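Notes from the bench: three tips, one arm and a lot of nudging
Aug 1, 2022

Hi all! July got away from me, so this one is longer than usual. I promised a few of you I'd finally put the new end tips head to head on the bench arm, and I did, and I have opinions.

Quick recap if you're new. I've been running our small arm with the Workel controller for a while now, and most of my pick-and-place stuff uses the Rana two-finger gripper. It's fine. It picks things up, it puts them down, and every so often it pinches a block at a bad angle and shoots it across the room (I found one in my shoe). But a lot of the jobs I care about don't need picking at all. I just want to slide things around on a flat board and sort them into groups, and for that a gripper is a lot of moving parts to babysit.

So the contest was the Rana with its fingers closed, the flat Truvberg paddle, and a plain Jornora rod. Same arm, same speed, same job each time: push the blocks into groups by color. I logged 314 pushes in all, 105 of them with the rod, and I stopped counting coffees.

The closed gripper lost, and it wasn't close. The two fingertips leave a little gap between them, and any block with a corner finds that gap and gets stuck in it. Then you back off and the block comes with you. I could write code around that, but I don't want to!

The paddle was better than I expected. Cubes love it. You line up flat against a side and off they go in a straight line. The trouble is turning. The wrist has to rotate to face every new direction, and in a crowded group the paddle's edge clips the neighbors. I spent a whole evening undoing messes it made.

The rod doesn't care which way it's facing, and that one thing makes the planning so much simpler. You pick a spot behind the block, come down, and push. It does spin a block if you're off center (the star shapes especially, ugh), so you end up making more short pushes and checking after each one. I set the tip height to skim just over the board, and I'd rather go a hair too high than scrape the wood.

I've been using a mixed set: cylinders, cubes, prisms and the star ones, in red, blue, yellow and green. The greens and yellows make a nice tight bunch. Blue is the color I keep going back to, with one cube sitting well away from the rest down near the front corner. 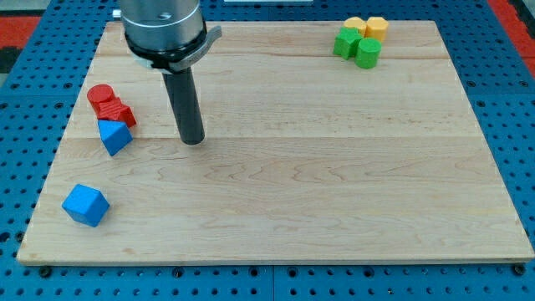 What's next

I want to try a rubber sleeve on the rod to see if a bit of grip helps with the spinning. I'm also going to slow the last part of each push, maybe the final 18 mm, because the overshoot bugs me. If you've run a round tip against anything taller than a cube, write back and tell me how you kept it from tipping over.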